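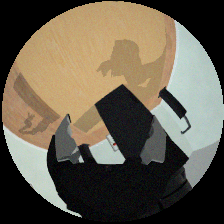 Can a team practice the sorting task before it has a robot of its own?
Practice is done in the Vunby simulator, which every registered team can run from the first club meeting. The same program file is later loaded on the club arm.

Section 5. Setting up the practice table

This section covers loading the room, placing the pieces and making the first approach. Read it with the simulator open. Steps 1 to 6 take one club period if the software is already installed.

Before you start
Vunby must be installed and the team file saved in a folder the student account can write to. Teams sharing a computer should keep separate folders – the program overwrites files with the same name and gives no warning.

1. Open Vunby and choose Import from the main menu. Select the room file supplied by the club.

2. Wait until the table and arm are both drawn. If the arm is missing, close the room and load it again. Do not add a second arm by hand.

3. Place the pieces on the tabletop, well in from the edges. Leave enough space between pieces for the open fingers to come down on either side. The order and color of the pieces are free in practice rounds.

4. Raise the arm so that the gripper points down and hangs clear of the pieces. Save this pose as Home. 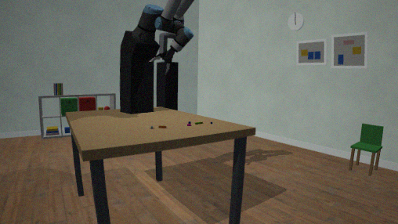

5. Set the approach height. Start at 10 cm above the tabletop and lower it in small steps after each clean run. Keep the fingers open during the whole approach.

Note: The shadows move with the arm and can fall across a piece. Teams that find pieces by color should test their thresholds with the arm in at least two poses. A dark blue piece in shade is the usual cause of a missed detection.

6. Move the arm from Home toward the first piece and stop before contact. Check the position from a second view, as a gripper that looks centered from one side may be well off to the other.

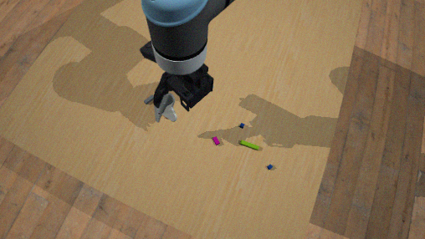

Fig. 5-2. Gripper to the upper left of the pieces, nothing between the fingers.

7. If the offset is correct, save the pose as Approach 1. If not, change one axis at a time and repeat step 6.

Caution: Do not use the Approach poses on the club arm until a coach has checked them. The simulator allows the fingers to pass into the tabletop at low speed. The club arm does not, and a bent fingertip ends the session.

Saving and handing in
Save the room under the team name followed by the round number. Names longer than 16 characters are cut short on the Clirnus server, so two long names can end up the same. Questions on file names go to Ha-neul Son.

Text revised 2020-07-02. Gripping and release are covered in Section 6.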